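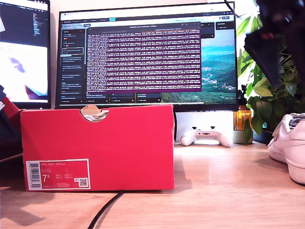
Home Docs Downloads Changelog Contact

# Vukenstead Box Notes

A small set of records on shoeboxes kept after the shoes have gone into use, and on what people store in them. Each record covers one box: the label text, the condition of the cardboard, the packing left inside, and where in the home the box is kept.

Version date: 01/01/2022

## Contents

- `boxes.csv` – one row per box, 484 rows
- `labels.csv` – label text typed out line by line
- `rooms.csv` – room and surface, joined on `box_id`

## Fields

`brand_text` and `model_text` are copied from the label in the same case as printed. A label that reads "NIKE COURT ROYALE" stays in capitals.

`size_main` is the largest size number on the label, for example 7.5. Smaller conversion rows go in `labels.csv` only.

`color_outer` is one plain word. Use red, not scarlet or crimson.

`wear` is 0 to 3. A box with a light crease along one edge is a 1. Split corners are a 2. A box held together with tape is a 3.

`packing` is none, tissue, paper or other. Crumpled tissue counts as tissue whether or not it came with the shoes.

`surface` is desk, shelf, floor, closet or under bed. For a box standing on a cable or a book, enter whatever is under those.

## Collection

Records came from 61 homes in the Brovutau and Tănase areas. Most were entered in September. Barcodes and QR codes are noted as present or absent – the numbers are not stored.

## Known problems

- 40 rows have no `size_main`. The label was torn or had been peeled off.
- 70 rows from the first round use "cardboard" for `color_outer`. Read these as brown.
- Lids were not recorded in the first round, so `lid` is blank there and does not mean the lid is missing.

## Use

Free for any use with credit to the Baltent household storage project. Send corrections with the `box_id` and the field name in the subject line.

We use cookies to remember your settings. Accept / Decline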